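How I Keep Throws and Cushion Covers Looking Decent Between Washes
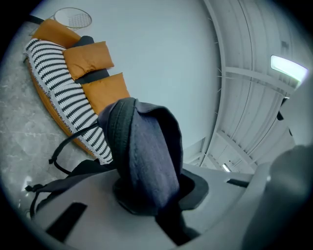 Photo: Niro Home Archive

I have a weakness for throw blankets. My sister says I have a problem, but she steals one every time she visits, so I don't listen. What I do have is a system for keeping them clean without living in the laundry room, and a few of you asked for it after my January post on closets.

First, shake everything outside. I do it on Saturday morning while the coffee brews - a good hard snap over the porch rail gets rid of crumbs and most of the dog hair. For what's left, put on a damp rubber glove and wipe in one direction. The hair rolls up into little sausages and you pick them off. Gross but very satisfying!

Black and white patterns are the ones that scare people, and I get it. I ruined a striped one years ago with a warm wash (the white went the color of dishwater and stayed that way). Now I wash cold, on the gentlest cycle, with half the soap I think I need, and I throw in a color catcher sheet. Take it out the minute the machine stops. Don't let it sit there wet while you watch one more episode.

Fringe gets tangled, so I fold the blanket with the ends tucked inside and put it in a big mesh bag. Mine is a Trirby and the zipper has held up for 4 years. Once it's dry, lay the fringe flat on a table and comb it with a wide-tooth comb. If a strand is really fuzzy, trim the tip and leave the rest alone.

Cushion covers go in inside out, zipped closed. Mustard and orange shades fade fast in my house, so I dry those in the shade and swap the cushions around every couple of weeks so one side doesn't get all the sun. Put the covers back on while they're the tiniest bit cool from the line but fully dry, or you'll get that musty smell and have to start over.

For flat inserts, try the dryer on low with 2 clean tennis balls for 21 minutes. Why 21? My dryer dial sticks at that spot and it works, so I quit arguing with it. Check the tag before you do this with foam - foam and dryers don't mix.

Spills: blot, cold water, blot again. No rubbing. I keep an old white washcloth in the side table drawer just for this.

Next time I'm doing curtains, which I've been putting off for nearly a year.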